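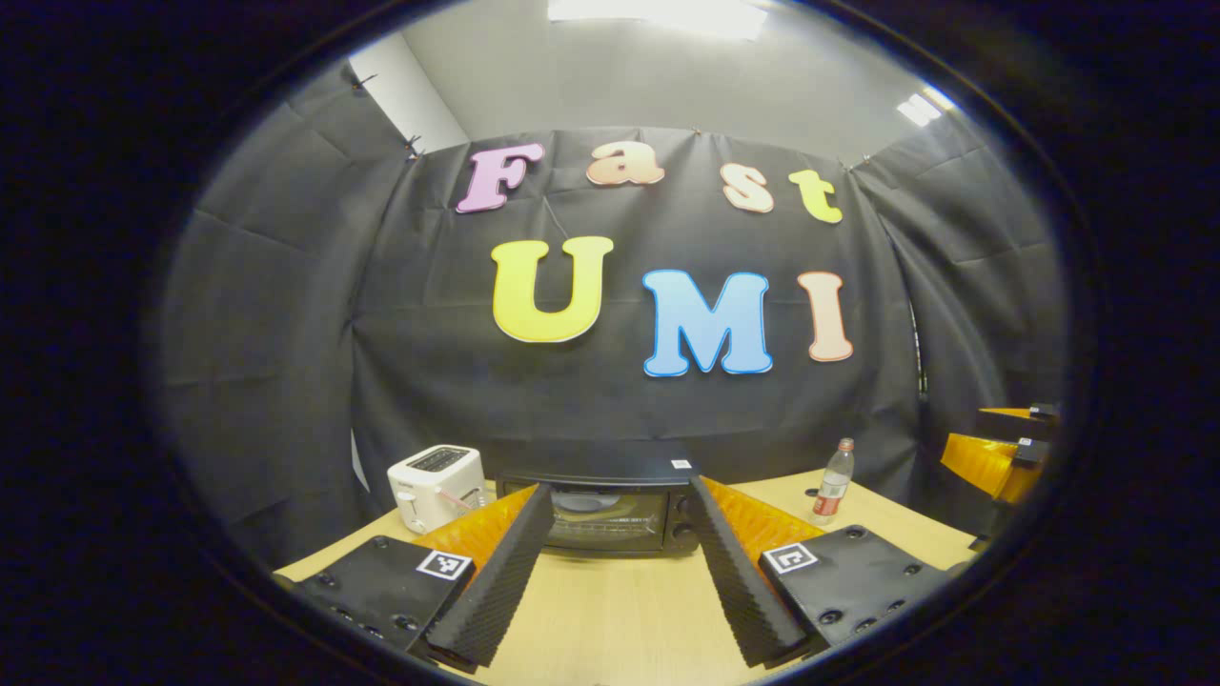

Waivers

The league had been going for eleven seasons and I had finished last in four of them. It was a 12-team league, standard scoring, run out of Hevbridge by a man who used to be my brother-in-law. When the divorce went through I offered to give up my spot. He said the spot was mine, and my fees were paid up through the year.

My team was called the Murdale Plovers. I don't live in Murdale any more, but I did when I signed up, and the site only let you change your name before the draft. I kept forgetting.

That season I had a bad draft at the kitchen table in my new flat, with the laptop on a moving box. I took a quarterback too early. I took two running backs from the same team, which I knew was wrong while I was doing it. By the middle of October I was two and four. I sat down every Tuesday night after work, ate toast, and put in my waiver claims.

The claims ran through a program called Plivis, which the commissioner had picked because it was cheap. It processed everything at three in the morning. You woke up and either you had your man or somebody else did. I got in the habit of waking up at three to look. I wasn't sleeping much anyway.

In week seven I put in for a backup tight end named Hutapea. I had never seen him play. He had caught two passes all year, one of them for a touchdown, and the man in front of him had hurt his knee on Sunday. Four other teams put in for him too. I was highest in the order on account of being so bad, so I got him.

At ten past three my phone buzzed. It was a message on the league board from my ex-wife's brother.

"Good pickup," it said. "You up?"

I wrote back that I was.

"Me too," he wrote. "Baby."

I hadn't known there was a baby. I looked at the word for a while. Then I wrote congratulations, and asked whether it was a boy or a girl, and he said a girl, nine days old, and that she only slept on top of somebody. He was lying on the couch with her on his chest and typing with one thumb.

I asked if he was going to start his second receiver, the one with the hamstring. He said he didn't know. We went back and forth on that until four.

After that we talked most Tuesday nights. We never talked about his sister. We talked about whether a running back on a losing team was worth anything once the score got out of hand, and whether you should play a kicker in a dome over a better kicker in the wind. He thought yes on the kicker. I thought you played the better kicker. Sometimes there would be ten minutes between messages and I'd know he was walking her up and down the hall.

Hutapea scored in week eight and again in week nine. In week ten he caught seven passes and I won by less than a point, the first time I'd won three in a row since I lived on Murdale Road. I bought a proper table for the kitchen that weekend and carried it up the stairs in pieces. One of the neighbours held the door.

I made the playoffs as the last team in. It meant I would play the commissioner in the first round, and he had the best team by a long way.

The night before the games he wrote to me at three, though there were no waivers to wait for by then.

"Who are you starting at tight end?" he wrote.

"You know who."

"They're saying the other guy's healthy."

"I saw that."

"You've got nothing else on your bench," he wrote. "There's one still out there, plays Monday. I'm not going to claim him."

I thought about it. The one who played Monday was the better choice. Every column I read that week had him ranked higher, and his team was up against a defence that couldn't cover anybody over the middle. I went to the page and had the cursor on his name. Then I closed the laptop and went to bed, and I slept until seven.

Hutapea caught one pass for six yards. The other man caught eight for ninety-four and a touchdown. I would have won by three.

"I told you," the commissioner wrote on Monday night, after it was over.

"You did."

"Why didn't you pick him up?"

I said I didn't know. I said I'd had Hutapea since October.

He went out himself the week after that, to a dentist who hadn't changed his lineup since Thanksgiving. The prize that year was $400 and the dentist gave it to the food bank. We all had to say well done on the board.

In January I figured the messages would stop. There was nothing to set a lineup for. The Tuesday after the season ended I woke up at three out of habit, looked at the phone, and there was nothing on it. I got a glass of water and stood at the sink for a bit. A plow went by with its light going and turned up the hill.

At twenty past, it buzzed.

"She rolled over," he wrote. "Front to back. First time."

I asked him if she'd done it again.

"No. She looks pretty surprised about it."

I told him to give her a minute. I pulled out a chair and sat down at the table, and he said he'd been thinking about moving the draft up next year and doing it in person, at his place, if people would come. He'd put some burgers on. There would be family around, he said, and he'd understand if that was no good for me.

I wrote that I'd have to look at my schedule. Then I wrote that I would come, and asked him what pick I had.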